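From: Krishnamoorthy Marar
To: the list
Date: 9/24/18
Subject: Re: Requena tape - pressing or no pressing??

Quick one before work, sorry for the top-and-bottom posting, phone is rubbish at this.

> Has anyone heard the new Requena tape yet? Bloke at the record fair
> had one under the table and wouldn't sell it, only let me look at the
> sleeve. Six songs, hand-stamped. Is it the same band who did the
> split with Andard or have they changed drummers again? And is there
> going to be a proper vinyl or do I have to go and buy a tape deck at
> my age. Also what's the story with the Brililstead show, I've seen
> two different dates going about.

Right, in order.

Yes I've heard it. Got mine in the post Thursday. Same band, yes, same singer, same guitar, new drummer (third one). She used to hit things for Pramard, if you remember them, they had that one song that went on for nine minutes and then stopped in the middle of a word. Big improvement. The old stuff always sounded like the drums were in the flat next door, now they're right at the front and a bit too loud if anything. I like it. My neighbour doesn't.

Six songs, a shade over 20 minutes. Side A is the stronger one. Opener is the one they've been ending sets with since January, only faster, and they've dropped the bit where everyone shouts, which I miss. Second track is the best thing they've done. Twelve-string, or something pretending to be one, and a chorus that doesn't turn up till you've given up on it. Third is a bit of a nothing, sorry, it's a riff and a fade. Side B has the slow one with the organ. Organ is out of tune with the bass and I can't decide if it's on purpose. Then a cover I won't spoil, and then a short thing at the end which is mostly tape hiss and the singer counting in Spanish.

Recorded in four days, live in the room, vocals after. You can hear somebody drop a plectrum on side B track one. Proper old-school.

Numbers, as people always ask: tape run was 59. Not a typo. They had a box of 60 blanks and one was duff. All gone. The tape is up to stream on their page and had 705 plays when I looked last night, of which I am probably a fair few.

Vinyl: yes, BUT. The plan is a 12" at 45, 500 copies, same six songs plus one from the Andard split that was only ever on the download. The pressing plant wants paying up front, the band have got almost half of it together from the summer gigs, and the rest has to come from pre-orders. So if you want it on vinyl, pre-order it, don't wait for the record fair. Link's on their page, I'm not going to paste it as the list software eats anything longer than one line. It's being remastered for the record too so maybe the drums come down a notch. I've asked. Didn't get a reply on that one.

Couple of pics:

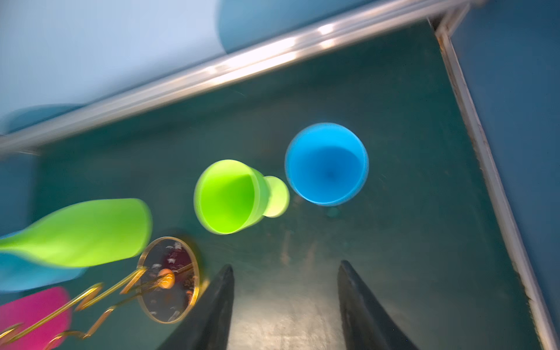
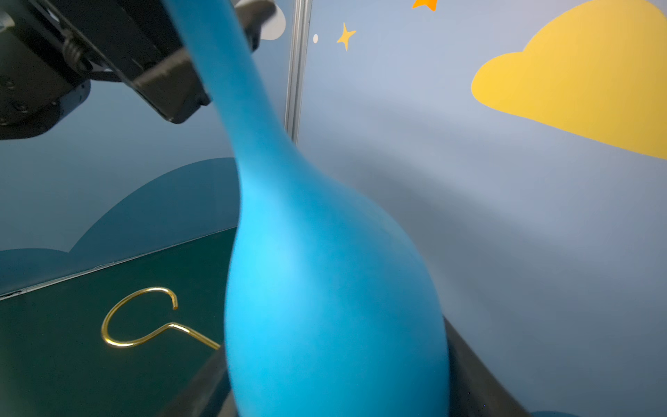
*Top: blue cup and green cup. Bottom: big blue vase-shaped thing, close up.*

Now the Brililstead show. There ARE two dates going about, you're not going mad. The earlier one was the original, it's off, the room got double booked with a wedding do. The later one is right. Same room, doors half an hour earlier, curfew still 11 on the dot and they mean it, last time they put the house lights on during the encore and the bass player carried on regardless. Old tickets are fine for the new date, don't need to do anything. If you can't make it you get your money back from wherever you bought it, ask them not me.

Running order as it stands:

- Andard on first (yes, first, their choice, they've got a drive after)
- somebody local, tbc, I've heard two names and don't want to start anything
- Requena, 50 mins if they behave

Tickets are a fiver in advance and 3 quid more on the door. Door will be cash only again so bring some, the machine down the road eats cards. I'm told they'll have shirts, but only small and XXL left, so it's swimming or squashed.

Somebody asked off-list if Andard have split up. No. They've had a quiet year, the guitarist moved away for work and they practise about once a month when he's back. There's a single finished and mixed, has been for ages, they just can't agree on which side is the A side. I've heard both. It's the fast one, obviously. If any of them still read this list: it's the fast one.

Pramard are definately finished though. Shame. I've got a spare copy of their only 7" if anybody wants it, sleeve is a bit chewed in one corner, plays fine, was played too much if anything. First to mail me off-list gets it for the postage. Please don't reply to the list about it, last time I did this we had two days of "me please" and people unsubscribed.

On the tape deck question: don't buy a new one, the cheap new ones are all the same mechanism in different boxes and they wobble. Get an old one out of a charity shop, take a cassette with you, ask them to plug it in. Listen to something with piano on it. If the piano sounds seasick put it back. Mine was eight quid and it's done me years, needed one belt. I can do you a copy off mine in the meantime if the band don't mind, will ask.

Also does anyone have a decent recording of the Requena set from the January all-dayer? I was stood next to a bloke holding a recorder over his head for the whole thing so I know one exits. Would love to hear the old verson of the opener with the shouting. Will swap for the Andard radio session, which has a bit of the traffic news at the start but is otherwise complete.

Got to run, bus.

Krishnamoorthy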